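Lab Newsletter
2024-11-07

Two-arm tidying: results from the October runs

The Trumier project has finished its second round of tests on two-arm tidying, and the numbers are good enough that we want to share them outside the group. The full write-up will follow once the plots are cleaned up.

The question behind this round was a narrow one. When a policy for two arms is trained on recorded demonstrations, it learns from whole episodes, start to finish. Most of the failures we saw in the summer came in the short stretches where both grippers had to be close together over the same item, usually cloth. Those stretches make up a small part of each episode, so the model sees little of them compared with the long, easy reaches before and after.

Our change was to weight the training data by the distance between the two grippers. Time steps where they are near each other count for more in the loss, and steps where the arms are far apart count for less. The weighting is smooth – there is no hard cutoff – and it adds almost nothing to training time. We called it Arley, after the branch it started on, and the name has stuck.

Both versions of the policy were trained on the same 1000 demonstrations, with the same network and the same number of updates. The tasks use soft items, small packages and open plastic baskets, and the operators were asked to vary the starting layout between episodes.
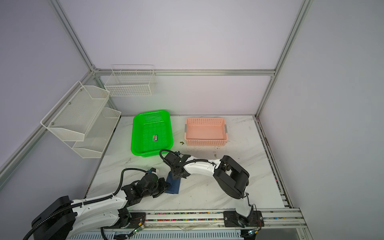
For the evaluation we picked 3 tasks: folding a cloth once, moving a small package from one basket to another, and placing a folded cloth in a basket. Each policy got 30 trials per task. Starting positions were drawn up ahead of time and used for both policies, and the person scoring did not know which one was running.

The gain showed up where we expected it. On the fold, the unweighted policy failed 9 times and the weighted one failed nearly half as often. Most of the remaining failures were missed first grasps, when the fingers closed above the fabric and came up with nothing. On the package task we could not tell the two apart. One arm does almost all of the work there, so the weighting has little to act on.

The third task was mixed. The weighted policy was better at keeping hold of the cloth, but it sometimes paused with both grippers close together before moving on to the basket. We think the weighting is too strong near the end of the fold and are trying a version that relaxes it once the cloth has stopped moving.

We also tried running the weighted policy on the Jarman bench, which has a different table height and different lighting. It did poorly, and so did the baseline. Neither had seen any data from that bench, and we don't read much into the result.

Next up is a test with thicker fabrics, mainly towels. The training code is in the Ferero repository under the Arley branch, along with the list of starting positions. If you rerun the fold task, please use that list and log the first grasp separately from the fold itself.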